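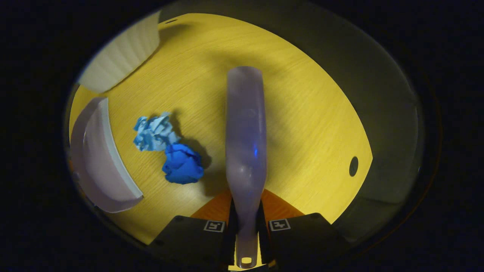 2025-12-10

Moving to a smaller place

In May I moved from Plestau to Grivarum, and I want to write down some things before I forget them.

My old apartment was 81 square meters. The new one has one room and a kitchen where two people can't pass each other. I had packed 352 books, and I knew this number well, as I had to carry them down the stairs myself. Only 100 of them came with me. The rest went to a second-hand shop on Mridha Street, and the owner paid me less than the taxi cost.

The books were easier than the bathroom shelf. I owned so many half-used bottles! My rule now is that I finish one shampoo before I buy the next. It sounds like nothing, but for me it was a hard habit to learn.

The rent is lower by about 270 a month, and I use part of it for the train to see my sister. I miss the balcony very much in the mornings. I don't miss cleaning the second room.

Next month I must decide about the big table. It is still in the cellar in Plestau, and the new tenant is asking for the space.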